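Tape and Paper: Protecting and Marking Out a Workbench

A bench top takes more abuse than any other surface in the shop, and most of it comes from glue and paint. Kraft paper is a cheap way to deal with both. Buy the wide roll if you have room to store it. A 65-foot roll covers my bench 16 times, with a little left over for wrapping.

Cut the paper a few inches long at each end, pull it flat and tape the underside first. Wipe the bench down before you start. Sawdust under the paper will show up as bumps the first time you write on it.
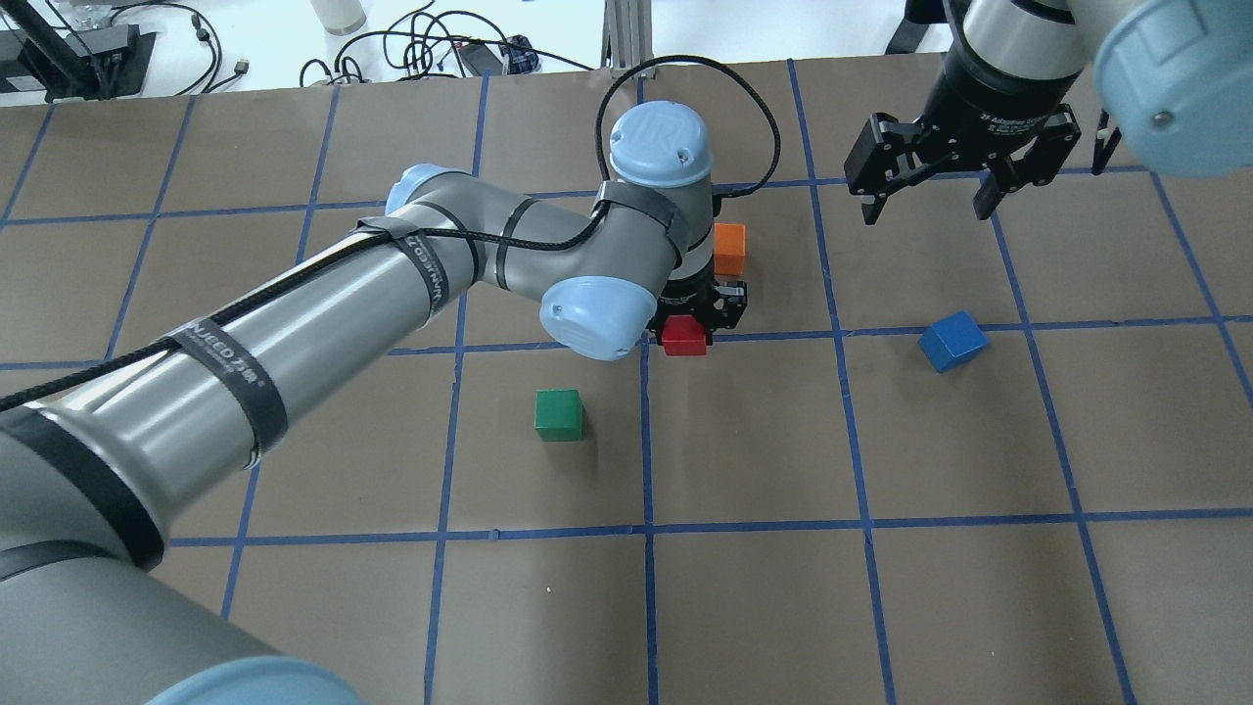 Painter's tape comes in several grades, and the cheapest one tears when you lift it. Medium tack is right for paper. Blue lines on brown are easy to see in poor light, and a small part like a red block stands out well against them. Press each strip down with a plastic scraper. If you plan to leave it in place for more than two weeks, check the date range on the label.

To lay out a grid, mark both long edges first, then run the lengthwise strips, then the crosswise ones. Raed Sleiman cuts a scrap of wood to the width of one cell and uses it as a spacer, which is faster than a tape measure.
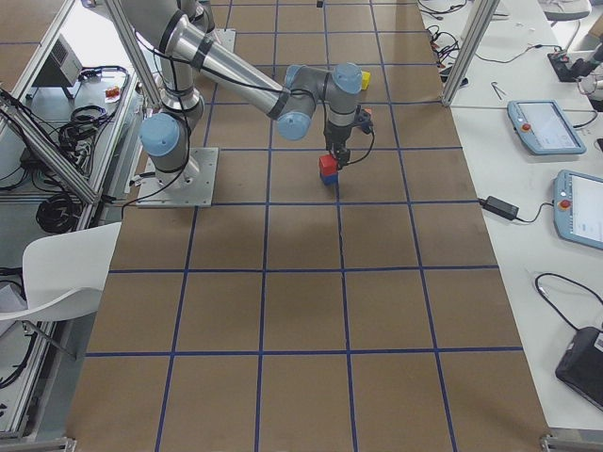

Brown paper with a grid of dark blue tape.

When a section gets stained, cut out that one cell and patch it from behind. To remove the tape, pull it back slowly at a low angle. Warm it with a hair dryer if it sticks.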